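Flotosus手持夹爪对比测试

Flotosus手持夹爪对比测试(简称Flotosus对比测试)是一套用于评价手持式数据采集夹爪的试验方法,也指按照该方法完成的一轮器材比较。测试对象为Irnell、Miettinen和Trudel三种夹爪,内容包括夹持柔软及不规则物体的能力、腕部相机的视野、位姿跟踪的连续性,以及操作者长时间手持时的负担。试验物品以人造花、杯具和小型家居摆件为主。

目录
1 背景
2 参测器材
3 试验环境与物品
4 试验流程
5 位姿跟踪
6 相机比较
7 控制与数据记录
8 结果
9 局限
10 后续修订
11 参见

背景

手持夹爪由操作者直接握持,完成抓取、移动和放置等动作,同时记录夹爪的运动轨迹、开合量和腕部图像。记录下来的数据随后用于训练机械臂的控制策略。与遥操作相比,手持方式不要求现场有机械臂,操作者能够感到物体的阻力,动作速度也更接近日常劳动。

这种方式的一项困难在于器材之间缺少可比性。各种夹爪的指形、行程、重量和相机安装角度不同,采集者往往只凭手感选择。早期的比较多用方块、圆柱等规则物体,三种夹爪在这类物体上的表现相差很小,换成花枝、布料或带浮雕的摆件之后,差距才变得明显。Flotosus对比测试因此把细长、易变形和外形繁复的物品列为必测项目。

名称“Flotosus”最初是项目内部用于插花任务的文件夹名,后来沿用为整套方法的名称,不含缩写意义。

参测器材

Irnell夹爪采用弧形手指,指尖内收,闭合时先由指尖接触物体,再逐步过渡到指腹。其行程在三者中最大,适合从侧面握住较粗的花束,但夹持单根细茎时接触面偏小。

Miettinen夹爪采用平行手指,内侧衬有软垫。软垫可以更换,测试中使用了光面和细纹两种。平行结构使开合量与物体宽度之间的换算较为简单,控制器一侧的标定步骤也最少。

Trudel夹爪采用柔顺手指,受力后手指向物体一侧弯曲。它对位置误差的容忍度较高,操作者没有对准时仍能夹住物体。代价是开合量读数与实际指尖间距之间存在偏差,负载越大偏差越明显,需要额外的补偿表。

三种夹爪都装有腕部相机和跟踪标记的安装座。为减少重量差异的影响,参测样机加装配重,机身重量统一为622克,不含线缆。配重块固定在握把下方,重心位置由各器材的制造方案决定,未作统一。

试验环境与物品

试验在普通室内环境中进行,照明由天花板灯具和窗户自然光共同提供。方法没有要求遮蔽窗户,理由是训练得到的策略最终要在类似的光照下运行。每一轮开始前记录一次台面照度,照度变化超过规定范围时,须重新拍摄相机校准图。

台面要求为浅色、无花纹。工作区四周须留出操作者转身的空间,地面线缆应收拢到操作者行走范围以外。

物品分为四类:

细茎类:单枝或成束的人造花,花头大小不一。
薄壁类:小杯、纸盒等受力后容易变形或滑动的物品。
浮雕类:表面凹凸、轮廓不规则的摆件和支架。
柔软类:布巾、薄垫。

选用人造花而不用鲜花,是为了使同一物品可以反复使用。人造花的茎内通常有金属丝,弯折后会保留形状,因此每组动作完成后,要对照参考照片把花枝恢复到初始形态。方法允许更换磨损的花头,但同一组比较中的三种夹爪必须使用同一批物品。

试验流程

每次试验由一名操作者完成。双手任务中,左右手各持一只同型号夹爪,一只手负责固定或托持,另一只手负责接近和放置。单手任务只使用惯用手。

标准流程分为以下几步:

一、操作者双手下垂站立,等待控制器发出开始提示。
二、夹爪从起始区移至物品上方或侧面,完成抓取。
三、将物品抬离台面并保持5秒。
四、移动到目标位置,按规定方向放下。
五、松开手指,夹爪退回起始区。

花束任务另有一项附加要求:夹爪须夹住花茎部分,不得压到花头。若操作者在移动途中调整握持位置,该次试验仍算有效,但要在记录中注明。物品掉落后不得用手捡起继续,应结束本次试验并重新开始。

操作者在正式记录前进行练习,练习次数不限,练习数据不计入结果。为避免熟练程度影响比较,三种夹爪的使用顺序在操作者之间轮换。

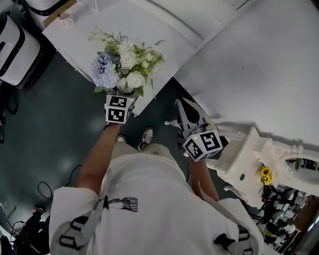
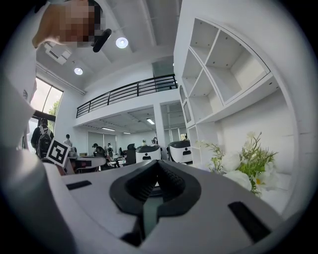 手持夹爪与黑白标记图案,近旁有人造花

位姿跟踪

位姿跟踪采用视觉标记与惯性测量相结合的方式。视觉标记提供绝对位置,惯性数据用于填补标记短暂不可见时的空缺。方法对两种标记形式作了规定。

平面标记重量轻,安装简单,正对相机时角点清晰。其缺点是夹爪转到侧面后图案被严重压缩,检测容易中断。插花和倒置类动作中手腕旋转幅度大,单独使用平面标记时,轨迹中断多集中在放置阶段。

立方体标记在不同朝向的面上印有不同编码,夹爪转动时通常仍有一面可以被识别。它的体积较大,在靠近支架或货架时可能与周围物体相碰,也会遮挡操作者看向指尖的视线。测试规程建议把立方体安装在腕部后方,并在安装后检查夹爪完全张开、完全闭合时标记是否发生位移。

标记面应使用哑光材料。反光会使黑色区域局部变亮,降低边缘检测的稳定性。标记尺寸须写入配置文件,尺寸填写错误会造成整条轨迹按比例缩放,这类错误在回放时不易察觉,通常要等到轨迹与台面模型对齐时才会暴露。

轨迹中断的判定以控制器时间戳为准。单次中断超过400毫秒的试验不用于轨迹精度统计,但仍可用于抓取成败统计。

相机比较

参与比较的相机有两类安装位置:腕部相机和头部相机。

腕部相机随夹爪移动,采用大视场角镜头,既能拍到手指,也能拍到周围环境。边缘畸变较大,直线会向外弯曲,图像四角亮度下降。测试没有要求在记录时校正畸变,原始图像与标定参数一并保存,由使用者决定是否校正。

腕部相机的主要比较项目是指尖可见率,即抓取前后的图像中能够看到两侧手指接触区的比例。Irnell夹爪的弧形手指在张开时会离开画面中心,闭合后才重新进入;Miettinen夹爪的手指始终处于较固定的位置;Trudel夹爪受力弯曲后,手指外侧可能遮住接触点。

头部相机由操作者佩戴,用于观察双手的相对位置和整个台面。操作者低头时,画面主要为台面和双手;操作者抬头寻找物品时,夹爪可能完全离开视野。规程因此不把头部相机作为唯一的跟踪来源。

两类相机的曝光设置也在比较之列。白色台面和白色机身容易使自动曝光偏低,深色指尖的细节随之丢失。测试最终采用锁定曝光的做法,以浅灰色参考板为基准,每轮开始时设定一次。

控制与数据记录

控制器负责同步图像、惯性数据和开合量。开合量由夹爪内部的编码器读取,采样频率高于图像帧率,写入时保留各自的时间戳,不作预先插值。

试验中比较了有线与无线两种连接方式。有线连接延迟稳定,但线缆会牵动手腕,双手交叉时还可能互相缠绕。无线连接便于走动,在设备较多的房间内偶有丢包。规程规定正式比较采用有线连接,线缆沿前臂固定后引向身后。无线连接的结果单独列出,不与前者合并。

每个数据文件包括物品编号、夹爪型号、标记形式、操作者编号、左右手配置和试验结果。失败试验同样保存,不得覆盖。失败原因从固定的选项中选择,包括未夹住、途中滑落、放置方向错误、碰倒周围物品和跟踪中断。

结果

一轮完整比较共记录1,354次试验,包括成功和失败的试验,不包括练习。

在细茎类物品上,Miettinen夹爪配细纹软垫时滑落最少。光面软垫夹持单枝花时,花茎容易在指间转动,花头朝向随之改变,虽然没有掉落,仍有不少试验被记为放置方向错误。Irnell夹爪夹持成束花茎较稳,夹单枝时则对接近角度较为敏感。

Trudel夹爪在薄壁类和柔软类物品上表现较好。手指的弯曲分散了压力,小杯很少出现被挤出指间的情况。但在浮雕类物品上,柔顺手指有时嵌入凹处,松开时把物品带离目标位置。操作者需要先略微张开手指,再沿夹爪轴线后退。

操作者的主观评价与成功率并不一致。多名操作者认为Trudel夹爪最容易上手,但在连续工作后更愿意使用Irnell夹爪,后者的重心靠近手掌,腕部负担较小。Miettinen夹爪的扳机回弹较硬,长时间保持闭合时食指容易疲劳。

综合结果没有给出单一排名。测试报告按任务列出建议:细茎插放优先考虑Miettinen,成束物品搬移优先考虑Irnell,薄壁及柔软物品优先考虑Trudel。混合任务应在采集前以本地物品进行小规模试验。

局限

该测试衡量的是人手持夹爪时的表现。人在夹爪没有对准时会本能地修正,机械臂未必具备同样的能力,因此手持条件下的高成功率不能直接换算为策略部署后的成功率。

统一配重消除了总重量的差别,也改变了较轻器材原有的手感。有使用者提出应同时报告未加配重的结果,现行方法将其列为可选项目。

人造花的表面摩擦与鲜花不同,茎部也更硬。方法中关于夹持力的结论只适用于所列物品,不宜推广到果蔬、鲜切花等容易受损的对象。

此外,操作者身高会影响头部相机与台面的距离。规程没有规定台面高度随操作者调整,不同操作者的头部图像因而在尺度上有所差别。

后续修订

修订版增加了单枝花插入窄口容器的任务,并把花茎在指间的转动单独列为失败原因。旧版记录中没有这一选项,转动造成的失败统一归入放置方向错误,两版数据合并时须保留原始标签。

标记安装座也作了修改。旧安装座以单颗螺钉固定,反复拆装后可能松动,新安装座增加了定位销。使用旧安装座的器材在每轮开始和结束时各做一次静态检查,两次所得的标记偏移量之差写入数据文件头部。

参见

手持式数据采集
夹爪末端执行器
视觉基准标记
腕部相机标定
模仿学习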